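Bralwood Learning Collection: Painted Wooden Cubes
Gallery 13

361 shares | 3 comments

The Bralwood Learning Collection holds toys, counting materials and classroom equipment made for young children. Gallery 13 is devoted to the painted wooden cube, one of the plainest items in our care and one of the most frequently requested by schools, nurseries and family groups. The page is intended for teachers preparing a visit, for parents who have cubes of their own at home, and for former pupils who may remember using them.

The cubes were received from the Emis Infant School when its lower building closed. They had been kept in two deep drawers, together with sorting trays, number cards and a quantity of knotted string. The school's inventory lists them only as "blocks, colored." No maker's name is given, and none has been found on the cubes that have been examined. The Collection therefore describes them by color and condition and does not assign them to a workshop.

Painted cubes of this kind were used at Emis for stacking, sorting and early arithmetic. A teacher's notebook received with the drawers sets out a morning lesson in which children built a short tower, named each color aloud, and then took the tower down in the same order. Later pages describe the cubes being used as markers in a floor game and, during one wet June, as weights to hold down drying paintings. Such notes are valuable to us. They show how far a simple object may travel from the purpose for which it was bought.

The Collection's policy is to leave the paint on these cubes as it was received. Chips, scuffs and rubbed edges are recorded and are not filled or retouched. Repainting would give a brighter surface, but it would also cover the marks that tell visitors most about how the cubes were handled. Surface dust is removed with a soft, dry cloth. Water is used only after a test on a hidden face, and polish is not used at all.

Visitors often ask why two cubes from the same drawer should have aged differently. There is seldom a single answer. Paints vary in hardness from one color to the next, and children have favorites – the notebook mentions more than one disagreement over a particular block. A cube kept at the top of a drawer will also be taken out more often than one at the bottom. Readers are invited to compare the corners and edges of the two cubes shown in this gallery.

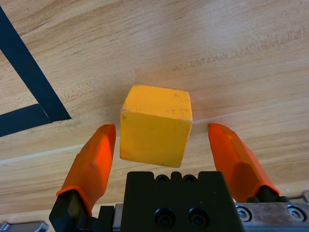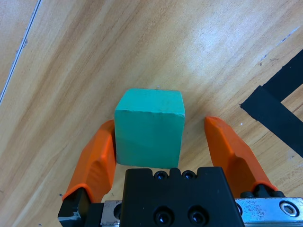
Painted wooden cubes, one golden yellow and one blue-green, on a light wooden table. Both show small chips and scuffs in the paint.

The yellow cube has softened edges, and a small pale chip at one corner shows the lighter material under the paint. On the blue-green cube, tiny chips follow the worn line between the top and front faces, and there are faint chalky streaks in the color. Wear of this kind is recorded on the condition sheet for each cube, with a short written note for every visible face.

Color names have required some care. The Emis notebook uses "green" for several shades that most visitors would now separate, and two readers of our earlier listings wrote to suggest "turquoise" and "mint." The catalog now gives a plain color word first and allows a second word where staff agree that it is helpful. Yellow has caused less difficulty, although its appearance changes considerably between one face and another according to the light.

Using the cubes in a visit

A handling set is available to booked groups of children aged 3 and over. The set is made up of newer cubes supplied by Kyriakidis, which may be stacked, dropped and passed around freely. The Emis cubes are brought out separately and are placed on the table by a member of staff. Children are welcome to look closely and to describe what they find. Teachers report that a chipped corner will often hold a group's attention for longer than an undamaged one.

Groups may wish to prepare by bringing a wooden toy from the classroom or from home. Pupils can be asked to draw each side of it, mark where the paint has worn, and suggest how the wear came about. Drawings may be left with us for display in the corridor beside the Bidico Room, where they are changed each term.

Requests for group visits, and for larger prints of the pictures in this gallery, should be sent in writing to Denise Mottram, Keeper of Learning Materials. Please state the gallery number and the purpose for which prints are needed. We are also pleased to hear from anyone who taught or studied at Emis and can tell us more about the cubes, the sorting trays or the string.

Comments (3)

emis_lowerschool
We had these in the corner by the coat pegs. I remember the yellow ones going first every time. The string was for threading beads, or it was in my class.

R. in room 2
Could the handling set be booked for an afternoon? Our bus does not get in until after lunch.

paintedpine
Glad to see the paint being left alone. I stripped a set that belonged to my aunt and have regretted it ever since.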